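Flado Tabletop Wiping Cell
Sold by Ellau. Home > Equipment > Light Duty Arms > Flado

Price: $1,783 per month on a lease. Purchase price on request, and yes, we will answer the request.

Lead time: 8 weeks
Payload: enough for a cloth and a firm opinion
Warranty: parts and labor, excluding spills, drops and enthusiasm

Overview

Flado is a two-arm cell for wiping flat things: trays, lids, shallow pans, small shelves. You give it a cloth and a surface, and it works its way across with even pressure and no interest in its phone. It comes with a stand, a controller, a tool kit and a manual that Yen-ting Poon rewrote in October after reading the old one out loud to the sales team.

It won't do windows, and it won't do the underside of anything. Customers ask about both every week, so we've put it near the top.

Before you budget

Most people who call us have already picked an arm and want to know what color it comes in (gray). We would like to talk about your trays first. The lease is the easy number. The harder ones are how many different surfaces you have, who loads them, and what the job looks like today when a person does it by hand.

Film that before you call. A head-mounted camera is fine, and one ordinary shift will tell us more than the forty-page requirements document your consultant is about to write. Don't tidy up first. We quote for the room you have.

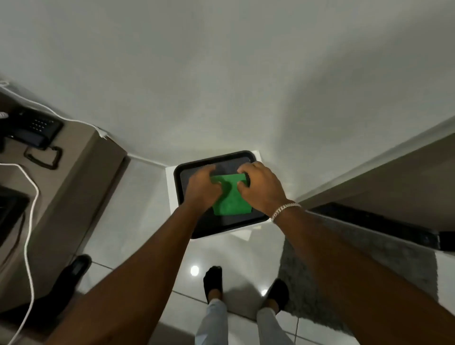 Hoi-yan Yip goes through the footage on our side and marks the moments that decide the price. Holding the cloth flat is cheap. Holding the tray still while you do it is where the money goes, and a good half of first quotes change once we learn that a tray slides. If yours do, put the Illetti clamp plate in the budget now and save yourself a second meeting with finance.

What to plan for

Floor space. The cell fits through a standard door. Measure the door anyway. One buyer measured the one next to it.

Power. One grounded outlet on its own circuit. Sharing with a microwave has been tried.

Cables. Allow for covered runs along the wall. They add a little to the install and they're the first thing your safety person will look at.

Cloths. Square, medium weight, with a bit of texture. Thin ones fold over on themselves and the arm will carry on wiping with the fold, quite content. Ellau sells packs of 40, though we won't sulk if you buy them elsewhere.

Staff time. Someone has to swap cloths, load trays and clear faults. Give that person a name in the plan. "The team" has never cleared a fault.

Training. Half a day on site is included with every cell. More than 800 cells in, Man-lok Kwok still teaches it the same way, starting with the stop button and ending with the stop button.

Options

Illetti clamp plate: holds rimmed trays by the outside edge. Tell us the corner radius.
Milošević wrist kit: softer contact for glossy or coated surfaces. Slower, and priced as though it were faster.
Second cloth bin: keeps clean and used apart. Buy this one.
Extended service: a technician visit each quarter.

Lease or buy?

Lease if your trays might change next year. Buy if they've been the same since before you were hired. We also do a trial month at the lease rate, credited in full if you keep the cell. Freight is yours both ways, and the crate is heavier than it looks.

Ordering

Send your footage, one sample tray and a photo of the door to Cheuk-hei Yeh in equipment sales. Quotes come back in writing and hold until the end of the following month. Trays come back too, usually cleaner.

Related items: Illetti clamp plate, Flado cloth pack, Flado floor cable cover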